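Pareston Community Help
Topic: Visits and open days

Robot arm demonstration at the Vukside open day: can our group attend, and is it suitable?

I write on behalf of a residents' association that has been invited to the Vukside open day in October. The programme lists a demonstration by the Povier workshop under the heading "Household tasks". Several members wish to know what is shown, whether the machines are large, and whether places must be reserved. The printed leaflet gives a telephone number, but it was not answered when we called at 10 a.m. Any guidance would be appreciated.

3 replies

Reply 1 (marked as helpful)

Our association attended the previous open day and found the demonstration suitable for a general audience. The arms are of the bench type and are set to work on ordinary articles, chiefly cups and small loose items. Visitors stand behind a rope and may put questions to the operator at the end of each session. 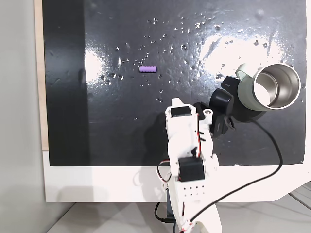

Povier workshop, household tasks bench: arm and gripper at the cup, with water on the work surface.

The white parts of the arm have the look of 3D printing, and the motors and wiring are left exposed, which our members found instructive. Those expecting factory machinery may be disappointed. Each session is short, and the pace of the arm is slow.

Places for groups must be reserved in advance. Individual visitors are admitted at the door until the hall reaches its limit of 1000. Requests should be sent in writing to the Khúc building, Room 1316, stating the size of the group and any need for step-free access. Our own request was confirmed within a fortnight.

Reply 2

Went last year. Parking was full by 11 a.m. I did not see the robots.

Reply 3

Further to the first reply, the room number is correct, but the entrance on the canal side is closed to visitors and groups should report to the main desk. Almost 2000 people attended last time and the queue for the workshop was considerable in the afternoon. A morning session is recommended. I am unable to say whether the same arm will be on show this year.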